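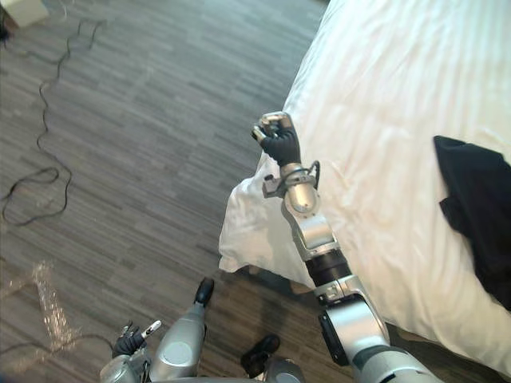 Clellow Holiday Lets — Owner & Changeover Guide
Section 4: Beds and bedrooms
Written by the Derneo changeover desk. Updated January

4.1 Before you start

Read 4.2 first if the let has a Umano bed base, the legs are different.

You will need:
Clean linen pack (check the tag against the room)
Mattress protector
Torch
Allen key, from the key safe
Two bin bags, one for rubbish, one for stained linen

Checkout is 11. Do bedrooms before kitchens so the windows get longest open.

4.2 Putting up a Umano bed base

1. Lay the side rails on the floor, slots facing in. Put a blanket down first on plank floors — they scratch.
2. Fit the headboard end. Bolts finger tight only.
3. Fit the foot end. Finger tight again.
4. Drop the centre bar into its brackets. It should click. If it doesn't, the rails are the wrong way round, go back to step 1.
5. Screw the middle leg down until it touches the floor, then half a turn more.
6. Now tighten all bolts. Corners first, opposite pairs.
7. Roll out slats. Strap side down.
8. Mattress on. Two people for a king size.

CAUTION: Do not sit on the base before the middle leg is down. The centre bar bends and we can't get it as a spare.

NOTE: Older bases came with 13 slats. Newer ones have a wider gap at the foot end, this is normal.

4.3 Stripping the bed

1. Duvet and pillows onto the chair, never the floor.
2. Pull the sheets off from the foot end, rolling inwards.
3. Shake out over the bed. Phones, earrings, hearing aids. Anything found goes in a bag with the let name on it and into the office drawer.
4. Check the protector. Any mark, it comes off as well.
5. Torch along the mattress seams and behind the headboard. Small dark spots or shed skins — stop, shut the door, ring the desk. Do not carry linen through the house.

4.4 Making up

1. Protector on, all four corners, label at the foot.
2. Bottom sheet. Pull it flat from the near side then go round, don't lean across.
3. Duvet cover inside out, grab the top corners through it, flip. Buttons to the foot.
4. Pillows, open ends away from the door.
5. Throw goes on last if the let has one. Fold in thirds.

NOTE: Linen is all white on purpose. Do not mix in coloured sheets from the owner's cuboard, even if the pack is short. Ring the desk and we will send one over.

4.5 Floors

Plank floors: dry dust mop, then damp mop well wrung out. No steam. No polish, guests have slipped.
Carpet: hoover under the bed each time, not just round it. Move the bedside tables.
Do the edges by the skirting with the thin nozzle.

CAUTION: Standing water lifts the joins between planks. Wipe spills striaght away, including under the vase.

4.6 Mattress care

Turn head to foot every third month. Deng mattresses are one sided so spin only, do not flip. Write the month on the card inside the wardrobe door.
Sagging, springs felt, stains through the protector — report it, don't turn it over to hide it.

4.7 Faults

Bed creaks: loosen all bolts, retighten as 4.2 step 6.
Slats popping out: strap twisted. Unroll and start again.
Bed rocks: middle leg too long. Back it off a quarter turn.
Headboard knocks the wall: felt pads, spares tray, part 824.

Anything else, put it on the fault sheet with the room name. Linen orders are in Section 5.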